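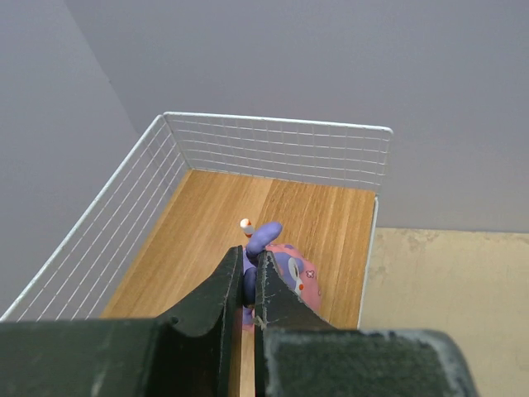
Patterned plush toy and gripper fingers, close up.

April, 10:40

Display scaling on the Brandunthorpe desktop again. After last night's update the Lavance viewer opens full screen every time, whatever is ticked under Settings > Window. Unticking "Start maximised" and closing the program does nothing. The tick is back at next launch.

Tried so far:
- Reinstalled the viewer over the top. No change.
- New user account on the same machine. Opens in a window as it should, so the fault is in the profile.
- Deleted the Lavance folder under AppData. It comes back with the same values.

Looked in the registry under the Lavance key for the current user. LaunchMode was 2, should be 0. Set it to 0, started the viewer, got a window of 1482 by 978. Closed it, started it again, full screen.

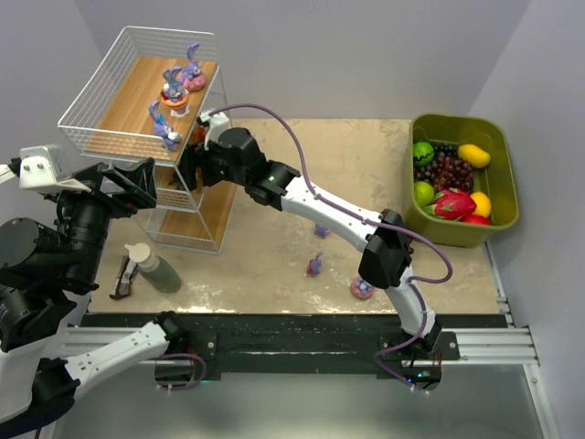 14:15

Found what writes it back. The Pascual sync tool copies saved settings down at login and again whenever the viewer closes. Its stored copy still had LaunchMode at 2. Stopped the Pascual service, changed the value, pushed the local settings up by hand, started the service. Five launches, all in a window.

Scaling was set to 200 per cent as well. Put it back to 150 and signed out and in. Menus readable.

Still to do: same check on the Lakavum laptop. Export the key first, I forgot to on this one.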